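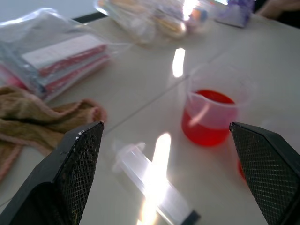 A syringe and a beaker of red liquid between the gripper's fingers on the bench at Gitell.

I've been following the bench rules at Gitell for a while now (yes, this is what I do with my July), and the new version finally went up on the wall outside the lab. It covers anything with an arm and a gripper that handles lab supplies on an open table, and it's a lot shorter than the old one, which I'm very happy about!

Quick background if you're new here. Gitell is the shared lab space on the Janevski campus, and whoever books a bench there has to sign the bench rules first. The old set ran to 69 items. I read every one of them last winter and I still couldn't tell you who was supposed to wipe down a gripper or when. The new set has 13, it fits on one sheet, and you can read it while your coffee's still hot.

The one people will argue over is rule 4, on liquids. Any liquid used for practice runs has to be colored, so that a spill shows up on a white tabletop from across the room. You have to write down what's in it, too, and the note stays with the bench and doesn't go home in somebody's pocket. Clear liquids are out for practice, even plain water. I've already heard grumbling about that from folks who say dye gets into everything, and they have a point, but I'd still take a pink sleeve over a puddle I can't see.

Rule 6 is about hands. When an arm is powered, a person can be at the table, but their hands stay on the far side unless the arm has been paused. Paused means paused at the controller, with the light showing, and "it looked like it had stopped" doesn't count. I asked if that would slow things down and was told that resetting a table takes a bit longer, yes, and that everyone can live with it.

Then there are the pads. Grip pads pick up lint and crumbs of whatever they touched last, and the old rules just said to keep them "reasonably clean," whatever that is. Now you brush them off at the start of each session and swap them after 2000 grasps, with the count kept in the log. Werent, the outfit that services most of the arms in the building, wanted a lower number. The benches wanted no number at all. So 2000 is where they landed, and I'm told it can be changed after the first season if pads start wearing out early.

My favorite is rule 9, on sunlight, and I may be the only person alive with a favorite bench rule. Clear plastic and direct sun are a rotten mix for a camera. A syringe barrel can wash out to plain white, and then the arm is working from a guess. The rule doesn't ban daylight, which would have been silly in a building with that many windows. It says you note the glare in the log when it falls on the item being picked up, and a run with needles has to wait until the blinds are down. Practice runs without needles can go ahead.

Gremura, the logging tool they all use, has a box for glare now, and one for pad swaps. Of the 644 runs logged in the trial period, a good chunk came in with the glare box left blank, so the box is now required and you can't close the run without it. Expect some swearing.

The rules apply to new bookings right away. If you already hold a bench, you've got until the end of the month to sign the new sheet, and the copies are in the tray by the sign-in desk. Bring your own pen, the one on the string is dead again.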